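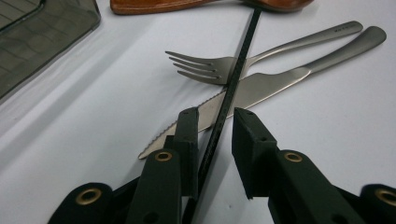 Bon, je me lance dans l'histoire des couverts de ma grand-tante, ça fait des mois que je repousse. Thread pour les maniaques du tiroir (je sais que vous êtes là)

Elle mangeait TOUT à la fourchette. La tarte, le melon, même les petits pois un par un quand elle boudait. Le couteau restait à droite et gare à qui le posait lame vers l'extérieur !

Du coup je lis un bouquin de Domingo Cisternas sur les manières de table, 228 pages, dévoré en deux soirs. Il cite une lettre de 1817 où une dame se plaint que son gendre coupe sa salade. Sa salade !! Ma grand-tante aurait signé.

Le chapitre 8 parle du repos des couverts en fin de repas. Moi j'ai appris parallèles, manches vers soi. Mon beau-frère les croise et trouve ça très bien — on n'en parle plus à Noël.

Question sérieuse maintenant : vous mettez les dents vers la nappe ou vers le plafond ? Chez nous c'était nappe, à la cantine plafond, et je change encore selon qui vient dîner

Ah et Miłosz Stępień me souffle que chez lui on ne touche à rien avant la soupe. Je note, je suis invitée en mai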